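Hotel Attrition Terms Get a Second Look as Group Bookings Shift

June 2025

Meeting planners who sign hotel contracts more than a year out are asking for more room to adjust their numbers, and some hotels are starting to give it to them. The change came up repeatedly at a one-day workshop on group contracts run by Mtshali, a training company for corporate and association planners.

The workshop drew 200 attendees, most of them from associations and mid-sized companies that hold one or two large meetings a year. Attrition, the share of a room block a group can fail to fill before it owes the hotel money, took up the whole morning session and part of lunch.

"Five years ago I would sign whatever percentage was in the draft and argue about the coffee," said Charmaine Zulu, director of meetings at Lumow, which makes scheduling software for dental offices. "Now the attrition clause is the first page I turn to."

Lumow's annual customer meeting used a block of 2822 room nights last year. Zulu said her registration total came in close to plan, but a large number of attendees booked outside the block, either through travel sites or at cheaper hotels down the street. On paper the group had missed its target. In the lobby there was a line every morning.

Her next contract has three review dates written into it. At each one, Lumow can give back a set share of the block with no penalty, as long as it does so in writing by the close of business. The contract also says the hotel will check the meeting's registration list against its own guest list and credit the group for any attendee who stayed there, whichever way the room was booked.

That second item, often called a rooming list audit, is not new. Speakers at the workshop said many planners ask for it and then never follow through. Hotels may want the list within days of the meeting's end, when the planning team is still dealing with shipping and invoices. Attendees were told to put a name next to the task before the meeting starts, and to agree ahead of time on what format the list will be in.

Privacy also came up. Some hotels will not hand over a guest list, and some companies will not hand over a registration list. One answer is to have the hotel do the match on site with a planner in the room, with only the totals leaving the building.

Bongani Mabuza, who negotiates group contracts for the hotel management company Gilletti, gave the other side. He said hotels are willing to move on attrition when they can see a group's history, and much less willing when they can't.

"If you bring me three years of pickup reports, I can go to my revenue manager with something," Mabuza said. "If you tell me it's a great group and they always come, I have nothing to show her." 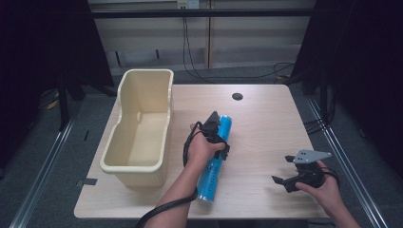

He asked planners to send pickup figures by night as well as in total. A block that fills well on the two middle nights and poorly on the first and last is a different problem from one that is soft all the way through, and it can often be fixed by shaping the block differently at the start. Gilletti's sales teams now ask for that breakdown on any request for a proposal that covers four nights or more.

Mabuza also said that planners sometimes trade away things that matter more than the attrition percentage. He has seen groups push hard to get from 80 percent to 75 percent and accept a clause that bases damages on the full room rate. A hotel's real loss on an empty room is lower than the rate, he said, since the room does not have to be cleaned or stocked. Contracts that figure damages on lost profit, and that give the group credit for rooms the hotel resells, can save more money than five points of attrition.

Food and beverage minimums got less time, but several attendees raised them during questions. The main complaint was that minimums set two years ahead don't track with menu prices that go up in between. A group can meet its minimum with far fewer meals than it planned, which sounds like good news until the banquet bill arrives. Mabuza said most of his hotels will agree to a cap on yearly menu increases if the request is made before signing. After signing, it is up to the individual hotel.

The afternoon was spent on group work. Attendees were split into teams of 6, handed the same sample contract, and told to mark it up in forty minutes. No two teams came back with the same changes. Most caught the damages language. Fewer noticed that the cutoff date for the block fell before the early registration deadline, so that anyone who signed up on the last day of the discount would have had no guaranteed room.

Zulu, whose team missed it too, said she went back to her hotel room that night and checked her own contract. The dates were fine – by four days.

Nokico, a regional association for independent planners, plans to use the same sample contract in its online course this fall. The course will have separate tracks for planners who work with hotels and those who work mainly with conference centers, where room blocks are often smaller and day rates make up most of the bill. Members will be able to send in one of their own contracts, with names and prices removed, for comments from the instructors.

Mtshali will repeat the workshop in the winter with an added half day on force majeure and cancellation terms. Registration for the longer version is $1299 and covers lunch on both days, the printed workbook, and a set of sample clauses in a format that can be edited. Hotel sales staff may attend at the same rate, and the company said it would like to have more of them at the tables for the markup exercise.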